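The price of a coffee task is in the reset

Opinion, June 12, 2023

Lillideck sells a two-arm tabletop kit for teaching small manipulation tasks, and its brochure leads with coffee. I think coffee is a fair choice. I also think the way the kit is priced and measured hides the part of the work that a buyer will pay for every day, and I would like suppliers in this class to change how they quote.

The offer first. The standard package contains the arms, parallel-jaw grippers, a camera at each wrist, the mounting hardware and the recording software, which Lillideck licenses from Tedden. There is a monthly service plan at 499 per site, covering storage of recordings, one round of model training and remote support in office hours. Spare fingers are extra. The competing package from Chiang bundles the fingers and charges for training by the hour. On paper the two come out close together, and most of the comparison tables I have seen stop there.

A capsule machine looks like an easy target because it was designed to need very little from the person using it. For a gripper with two flat fingers it is less generous. The casing is rounded, so there are few parallel faces to close on. The water tank is transparent, and depth estimates on clear plastic are poor on every low-cost camera I have used. The capsule itself is light, tapered and shiny, and has to arrive at a slot in the right attitude. Cups vary in stiffness, and a thin one deforms before the motor current shows any useful rise. A task that contains all of this tests the kit quite thoroughly. 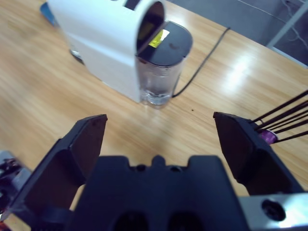
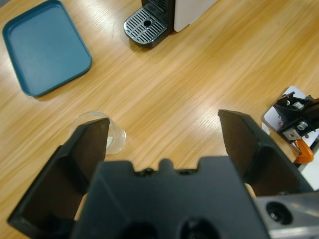
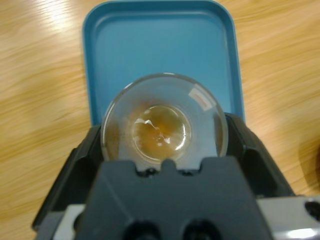

Wrist camera views from the coffee setup: capsule machine and tank, clear cup by the left gripper finger, glass dish on the blue tray.

My first complaint concerns the view from the wrist. The palm and fingers take up a large share of what the camera records, and when the target sits directly in front of the palm its near edge is hidden. Lillideck describes the mount as optimised for close work. I would call it a compromise made to keep the camera clear of the bracket. A lens set a little higher would give up some detail at the fingertips and recover the near rim of whatever is being approached. The mount is a simple part, and the drawings should be supplied so that owners can alter it. At present they are available only to customers on the service plan, which I consider petty.

The second complaint is transparent objects. The brochure lists them as supported. In practice "supported" means that the software will record them and the training service will accept the recordings. It makes no claim about how many demonstrations are needed, or under what lighting. A glossy wooden table puts bright bands of reflection behind a clear cup, and the outline comes and goes as the wrist turns. Tedden's documentation recommends a matt surface in a footnote. That recommendation belongs in the sales material, where someone planning a bench can act on it before buying the bench.

The third is the one in my title. Success rates are quoted per attempt, and a coffee task has a long tail after the attempt. The used capsule has to be removed, the tank refilled, the tray put back and any spill wiped up. If a person does this between runs, that person's time is a running cost of the kit, and it can easily exceed the service fee. I have yet to see a quotation from any supplier that includes a line for it. Rulik, which resells both packages, will at least discuss the matter if asked, and its engineers suggest allowing 10 minutes of attended time at the start of each session before any data is worth keeping. I would write the same figure into the plan for the end of the session.

A reasonable objection is that buyers of such kits are laboratories and training centres, and that they have people on hand anyway. This is true of many of them. It does not make the time free. A site that runs the arms all day needs to know whether one member of staff can look after two benches or only one, and the answer depends almost entirely on the resets.

What I would ask for is modest. Quote the success rate together with the attended minutes per successful run. State the table surface and the lighting used for the demonstration. Publish the camera mount drawings to all customers. Include one set of spare fingers, as Chiang does, because fingers wear and a supplier that charges for them separately is slow to improve them.

I would still buy the Lillideck kit over the alternative for this kind of work. The grippers are stiff, calibration held between sessions in my trial, and the recording software saved its files without complaint. I would decline the service plan for the first two months, until the site has measured its own resets and knows how much training it can use.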